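Comparing Two Hands at the Sink: Notes from the Second Round

The second round of hand trials concluded in December, and several readers have asked for a fuller account than the short notice I posted at the time. I have set down my observations below. They are my own and should not be taken as the position of the laboratory.

Two hands were under consideration. The first was the Stindden parallel gripper, which we have used for most of our bench work. The second was the Dresau hand, an articulated model with a closing force adjustable through its own controller. Both were mounted on the same arm, and both were run by the same two operators, Paula Ilie and Domnica Văduva, who alternated at the controls so that the skill of one person would not decide the outcome.

The tasks were limited to the kitchen sink. Earlier trials on the workbench had favored the parallel gripper by a wide margin, and it was my view that the bench had been too kind to it. Objects on a bench sit flat and apart from one another. A sink presents edges, bars and walls that restrict the approach, and bright metal that interferes with the depth reading from the head camera.

Each hand completed 70 attempts at each task. The tasks were picking up a sponge from the dish rack, placing it back on the rack, and moving a small plastic container from one side of the basin to the other.
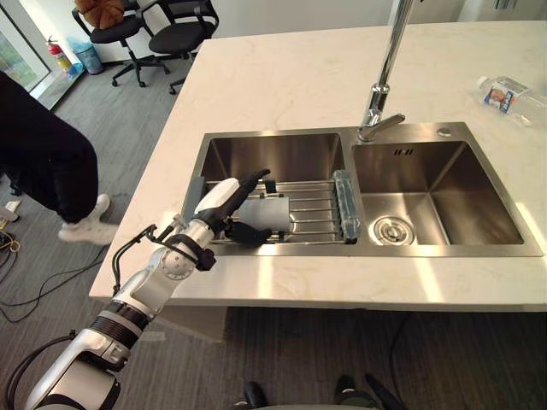 The parallel gripper did well with the container and poorly with the sponge. Its fingers must pass on either side of an object, and when the sponge lay flat there was seldom enough clearance above the rods to close beneath its edge. Operators learned to push the sponge against the divider until it buckled, and then to grip the fold. This worked in 40 of the attempts, although I do not consider it a method that should be encouraged.

The Dresau hand was slower. The operators needed more time to settle the fingers before closing, and Ms. Văduva noted that the index finger often remained extended after the others had curled. We traced this to a limit in the glove calibration, and it was corrected before the final set of attempts. After that correction the hand lifted the sponge reliably from any position on the rack, including directly over the supports.

Cable routing deserves a separate remark. The Dresau hand requires an additional cable at the wrist, and the loop must be long enough to permit full rotation. Our first loop was too short and pulled on the connector. The second was secured higher on the forearm and gave no further difficulty. Groups planning a similar change should allow an afternoon for this work.

The controller was the weakest part of the arrangement. We used the Acheampong unit, which drops commands when the arm and the hand are updated at the same rate. Ms. Ilie reduced the rate for the hand and the fault did not return, but the manual makes no mention of the matter.

My recommendation is to retain the parallel gripper for bench work and to adopt the Dresau hand for the sink and the counter. The next round will take place at Idcombe, with plates and cutlery added to the list of objects. I have asked that the glove calibration be checked at the start of every session, and the settings used in this round are available to anyone who writes to me.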